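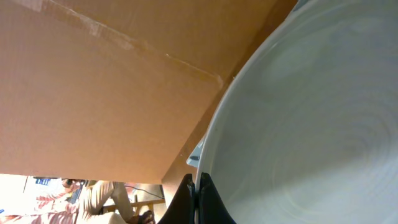 Cardboard with a strip of packing tape

From: Debora Caputo
To: Kirthorpe World Affairs discussion list
Date: 3 Sep 2023
Subject: Re: Konier treaty vote - is the minister walking it back?

Dear all,

I meant to answer Kane the same evening his note came through, and then I thought I had better read the full text of the minister's speech first, and the full text runs on a good deal longer than the bits that made the papers. So I apologize for the delay, and I apologize in advance for the length of this. Get yourself a cup of something.

I'm leaving Kane's message in below so that the people who joined after the March meeting can follow along.

Kane Kerslake wrote:

> Did everyone see the remarks from Foreign Minister Coman in Osusport?
> She told the harbor workers that Konier "will not be hurried" on the
> crossing treaty and that the other side has "read things into it that
> we did not write." To my ear that is a government getting ready to back
> out. The assembly has already voted. Ogola has already pulled its
> patrols back from the river. If Irina Coman now says the deal means
> something different from what everybody thought it meant, I don't see
> why Ogola should keep its half of it. I would hate to see the patrols
> go back, but I would understand it.
>
> What do the rest of you think? Ronja, you know the area better than
> any of us.
>
> Kane

Kane, I always enjoy your messages, and I do see why that speech made you nervous. It made me nervous too, for most of an afternoon. But I've come around to a calmer view of it, and I'd like to try to talk you into the same.

First, the vote itself. The assembly in Konier has 200 seats, and 172 of those members voted to ratify. I can't remember the last time that chamber agreed on anything by such a margin (the fight over the rail budget went on so long that I stopped following it). A minister who wanted to undo that would need to go back to the same members and ask them to change their minds, with an election coming, over a treaty that lets their own constituents visit their cousins across the water. I have trouble picturing it.

Second, look at where she was standing. Osusport is the one town that really does stand to lose something here. Right now nearly all the freight between the two countries goes through its harbor, and once the bridge road opens to trucks, a share of that is going to go overland. The dockers know this perfectly well. They've been saying so for ages, and I think they have a fair complaint, because the government has been awfully slow about telling them what help they can expect. So when the minister says she "will not be hurried," I hear somebody speaking to a hall full of worried people about their jobs. You may say she should choose words that sound the same on both banks of the river, and I'd agree with you! But I wouldn't call it a retreat.

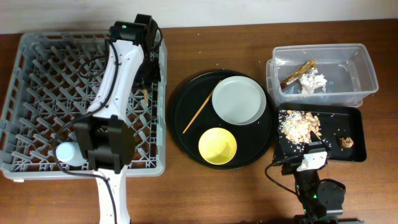
Gray dish rack on the wooden table, a small white bottle lying in it

Third, and this is the part that sent me back to the treaty, there's her line about the other side having read things into it. I believe she is talking about Article 2. That's the one that sets up the strip along the river, 80 kilometers of it, where neither army is supposed to station troops. The trouble is with the word "station." Ogola's defense ministry says it covers anyone in uniform, for any length of time. Konier says it covers barracks and permanent posts, and that its border police can still drive through on their rounds. You can read the sentence either way. I read it out loud to my husband both ways, and he said he would have sent it back to whoever wrote it.

Now, it would be much better if that had been settled before anybody signed. But it's an ordinary sort of quarrel, and there is a joint commission written into the treaty for exactly this kind of thing. As far as I can tell the commission still has no chair, and to me that is the real scandal. Both governments put names forward in the spring, each turned down the other's, and then everyone seems to have gone off for the summer. If I were going to write an angry letter to someone, it would be about that.

Eyerusalem made a point to me on the phone that I hope she won't mind my passing along. She said we all tend to follow the ministers because they give speeches, and we don't pay enough attention to the district governors, who have kept on meeting right through all this. They worked out the opening hours for the footbridge. They worked out what happens when a sick person has to get across at night. None of that made the papers over here, and she only knows of it from the Ogola district bulletin, which she reads in the original, bless her.

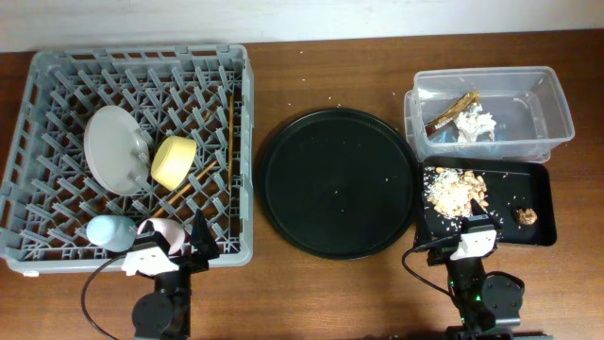

What I'd watch for next

Since Kane asked what the rest of us think, let me go out on a limb a little.

I'd watch for the naming of a chair. If one is agreed before the assembly comes back from recess, I'll feel quite easy about the whole business. If the recess ends and there's still an empty seat, then Kane, I'll come over to your side of the room and bring a chair of my own.

I'd watch what the Ogola patrols do, as you say, but I would be careful with the early reports. In March we had that story about trucks moving back toward the river, and we spent a whole meeting on it, and a week later we read that it was a convoy of road crews. I was as excited as anybody, so I'm not scolding.

And I'd watch for any money for Osusport. A retraining plan, a tax break for the harbor, anything with an amount attached to it. If the minister can go back to that hall with something in her hand, I suspect her next speech will sound a good deal friendlier.

One place where I think Kane is right, and I don't want to skip past it: Ogola moved first. They pulled back before the vote was even taken, and that was a generous thing to do and a risky thing for their prime minister at home. Konier's government has hardly said a word of thanks. A bit of public courtesy would cost them nothing. I had hoped to find some in the full speech, and there is one sentence near the end about "our patient neighbors," but you have to go looking for it.

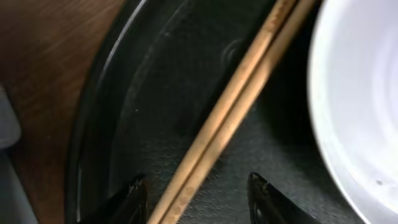
Two chopsticks, dark tray

Ronja, I'd dearly love to hear from you on the Article 2 question. You told us once that the two languages use different verbs in that clause, and I've been trying to remember which one was the stronger. If you still have your notes, would you post that part to the list? I think several of us would find it useful, and I promise to read it slowly.

On a housekeeping matter, the Kirthorpe library has us down for the small upstairs room next time, the one with the noisy radiator. If you'd like a printed copy of the treaty text, write to me off the list and I'll run one off for you. It prints much better double-sided. Eyerusalem has offered to bring the district bulletins with her own translations in the margins, and to go through the footbridge arrangements with anyone who is curious.

Kane, please do write back and tell me where I've gone soft on this.

Warmly,
Debora

--
Kirthorpe World Affairs discussion list
To leave the list, send a blank message with the word "remove" in the subject line.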